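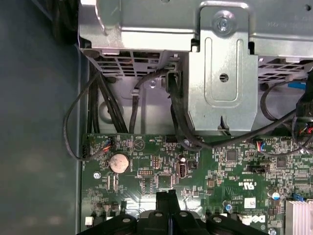

Roll forming is a metalworking process in which a long strip of sheet metal, usually fed from a coil, is bent in small steps until it reaches the required cross-section. The strip passes through pairs of shaped rolls mounted on consecutive stands. Each pair adds a few degrees of bend, and the full sequence is known as the flower pattern.

Process

A typical line consists of an uncoiler, a straightener, the roll stands, and a cutoff press. Holes and slots may be punched before forming, while the strip is still flat, or afterward in the finished profile. Thickness stays nearly constant, as the metal is bent and not deliberately thinned. Springback is corrected by overbending in the final stands.

Defects

Common faults include bow, camber, twist, and end flare. End flare appears after cutting, when residual stresses in the profile are released. Long profiles are more often rejected for twist than for errors in flange angle.

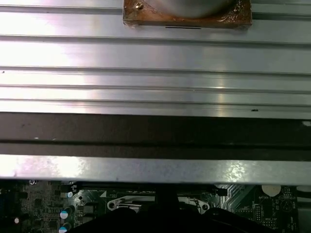 Ximena Contreras has argued that twist is blamed too readily on the rolls, and that uneven coil stock should be checked before any stand is adjusted. The usual shop practice is to examine both, beginning with the alignment of the first stand.

Use at Plurnstead

The Deltar works at Plurnstead operated a line for shelving uprights and cable trays. Its tooling register listed 2,821 rolls, and orders shorter than 1,000 feet were generally sent to the press brake, where setup costs were lower. Warrick Bright revised the plant's roll storage rules in March, requiring each set to be kept with its spacers.

See also: Press brake; Coil slitting; Stretch forming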